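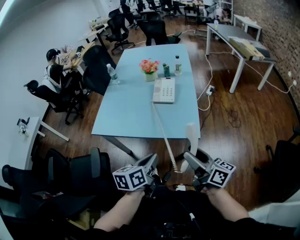
Home Papers Notes Talks Contact

Jan 9, 2024
by Aino Harju

4. Staying on the Line

So this is the section I've been looking forward to writing, and also the one my reviewers liked least the first time around. It's about people who still make calls on a corded desk phone, and what happens to their talk while they do it. Sections 2 and 3 covered who these people are in Iltov and how I got them to let me listen (slowly, with cake). Now I want to get into the calls themselves.

A quick reminder of what I had to work with. The Idari study gave me 61 households and 236 recorded calls, all made in May on fixed lines run by Randent, the local phone company. Everybody on both ends had agreed to be recorded. I threw out wrong numbers and anything where a kid had picked up and wandered off, and those don't count toward the 236. I transcribed the rest myself, which took a whole winter and most of my patience with the foot pedal.

4.1 Where the phone lives

I'd assumed going in that the phone would be in the hall. That's where it was when I was growing up, on a shelf too narrow for a notebook, with a stool nobody over the age of ten could sit on comfortably. In Iltov it had moved. People had carried it to wherever they spent the afternoon, and it had picked up neighbors there. Figure 1 is typical enough of the company a phone keeps: a white desk set with a keypad and a coiled cord, sharing a table with a little pot of artificial flowers and some bottles.

I bring up the neighbors for a reason. In call after call people talk about whatever is near the phone. They read the mail out loud. They report on the state of a plant. One woman in the Hamdy district told her sister the same thing about her window blind on four separate calls, and her sister answered it fresh every time. I started out coding this as filler and I was wrong to. When I went back through the transcripts, the remarks showed up again and again right before somebody raised a hard subject — money, a test result, a son who hadn't written. It looks to me like a way of standing still for a moment before you jump.

4.2 The cord and the goodbye

Everyone who works on phone talk knows the long goodbye. You say "okay then," the other person says "okay," you say "well, anyway," and off you go for another five minutes. What I wanted to know was whether being tied to one spot changes it.

My short answer is yes, a little, and in a direction I didn't expect. I figured people stuck in a chair would want to get out of it faster. Instead they did their goodbyes in more steps, and they were a lot more careful about it. People on the cord announced their reason for leaving ahead of time ("I'll have to see to the soup in a bit") and then kept going. The announcement wasn't the exit. It was more like putting your coat on a chair by the door.

Several people told me in the follow-up chats that they play with the cord while they talk. I have no way to see that in an audio recording, so I'm passing it along as something they said and leaving it there. I did ask one man what he does with his other hand when he's on his cell phone and he thought about it for so long that his wife answered for him. (Dishes.)

4.3 Silence

Okay, silence! I could go on about this for 100 pages and my editor has asked me to please not do that.

On the corded calls people let a pause sit. I measured every gap over 2 seconds, and what struck me was how rarely anyone checked whether the line was still working. No "hello?", no "are you there?" They just waited. A few of them told me they could hear the room at the other end, the clock or a radio, so they knew. One caller described it as sitting together, and I've borrowed that phrase for the title of the next section because I couldn't come up with anything better.

I want to be careful here. My callers are mostly older, and they mostly know each other very well. It could be that old friends are quiet together on any kind of phone. I don't have matching cell phone calls from the same pairs, and that's the biggest hole in this study. I asked for them and most people said no, they didn't really use the thing for talking. I'd love for somebody to try it with younger callers, or with people who got a landline late and on purpose.

Next: 5. Sitting Together

Comments

marlow_t
The window blind sister is my aunt. Not literally, but she is.

Petra G.
Did you look at who called whom? In my family the person who placed the call is never allowed to end it.

Aino Harju
Petra, yes, it's in section 6, and your family would fit right in.

dialtone
Could you post the transcription key? I can't work out what the double brackets mean in the appendix.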